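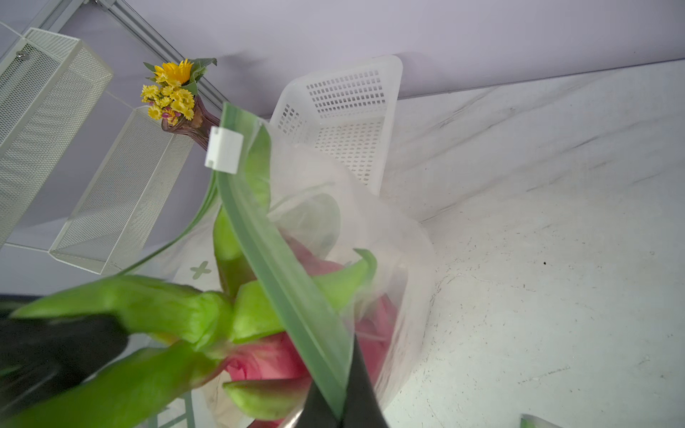
An artificial rose in a zip-top bag, with one finger of the gripper on the plastic.

I've been meaning to write up our house rules for bagging work ever since Oksana Vasylenko asked me for them over tea on Wednesday, and I had to admit that half of them lived in my head and the other half on a sticky note. So I sat down with Alper and we argued it out, very pleasantly, for most of an afternoon.

The first rule is about the shared middle of the table. When two arms are working on one bag, the closing speed drops to 10 per cent before the second gripper comes in, and whoever is running the session keeps a hand near the stop button. Alper thinks that's far too cautious - he may be right! - but clear plastic is slippery, crinkly stuff, and I'd sooner lose a few minutes than bend a finger. 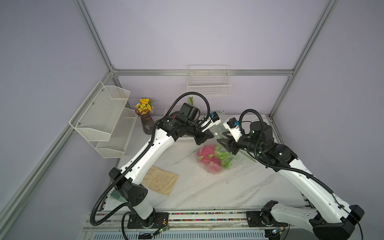

The other one I feel strongly about is writing down the failures. At Havitz we used to keep only the tidy runs, and after 2,000 of them we had a lovely folder that taught us very little. Now every dropped stem gets a line in the log, with the favourite excuse of the day beside it if you like. 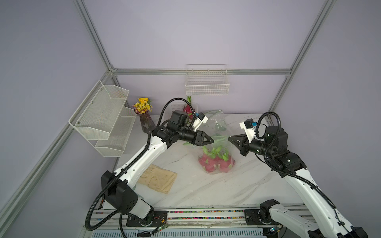 Before you start a session

Check the cable loops through their full travel, wipe down the table, and read the last 5 log entries. Then put the kettle on.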